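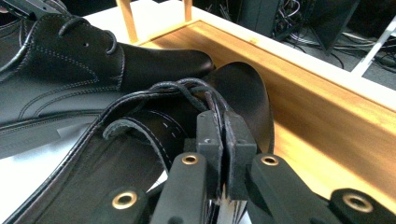

Minja phrase checker, desktop edition

Minja reads a piece of finished text and marks stock phrases, worn comparisons and repeated openings. It is meant for column writers, newsletter editors and sub-editors who handle opinion copy. Spelling and grammar are outside its scope and should be checked separately, before or after.

Supplied by Brultora. Product code: MINJA-D.
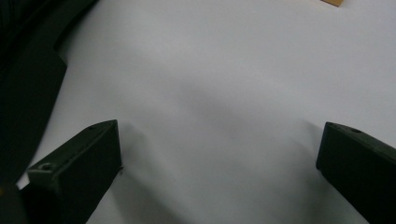 Jozefína Paulík

How it works

The checker compares the text with a phrase list. The standard list holds 3,410 entries, of which 1,481 are marked as variable. A variable entry contains a gap that may be filled by any word, so that one entry covers a whole family of phrases: "the new (word)", "the mother of all (word)", "(word) is the new (word)". The remaining entries are fixed and must match exactly, apart from capitals and line breaks.

Each match is given a weight. A phrase found once in a long article receives a low weight. The same phrase found again within 30 lines receives a higher one, and the two places are linked in the report. Phrases inside quotation marks are listed at the end and carry no weight, as the writer may have no say over them. The setting can be reversed under Options, Quoted text.

Headlines are read as separate text. If a headline and the opening sentence share a phrase, the report shows this on its first line.
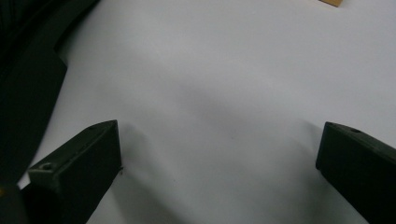

Page last changed: 29 May 2018

Phrase lists

The standard list covers British usage. A second list, Serby, is sold separately and contains sports and business phrases. Both lists can be active together. Where an entry appears in both, the weight from the standard list is used.

Users may add their own entries in a plain text file, one entry to a line. A gap is written as an underscore. Lines beginning with a hash sign are ignored. The file must be saved as UTF-8; other encodings will load, but curly apostrophes will not be matched correctly. Own entries are kept when the standard list is updated.

To exempt a phrase for one article only, select it in the report and choose Allow. To exempt it permanently, choose Allow always. Permanent exemptions are stored with the user profile and are not shared between users unless the profile is exported.

Input and output

Accepted input: plain text, RTF, DOCX, and text pasted from the clipboard. Footnotes are read, comments and tracked deletions are not. Tables are read cell by cell, from left to right.

Output: on-screen report, printed report or CSV. The CSV file gives line number, phrase, list, weight and status. Minja does not alter the source file and does not offer replacement wording.

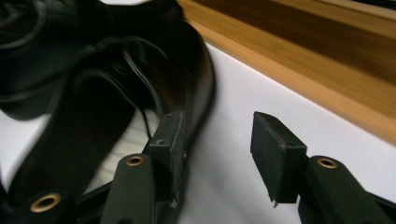 Reports can also be sent straight to the Priltton copy desk system, where each marked phrase appears as a note beside the line. The connection needs Priltton set to accept outside notes, and the person sending the report must have editing rights to the article. If the article has been changed since it was checked, the report is refused and the check must be run again.

Requirements

Windows 7 or later, with 2 GB of memory. Administrator rights are needed for installation but not for use. No internet connection is required after the licence has been entered.

Licence

One licence covers one named user. It may be moved to a different computer by removing it from the first under Help, Licence. Updates to the standard list are included. The next update is planned for September.

Known limits

Phrases broken by a hyphen at the end of a line are missed in pasted text. Puns on a stock phrase are normally not marked unless the altered word falls in a gap. Song titles and book titles set in italics are treated as ordinary text.

Orders and licence questions: use the form on the Contact page and give the product code.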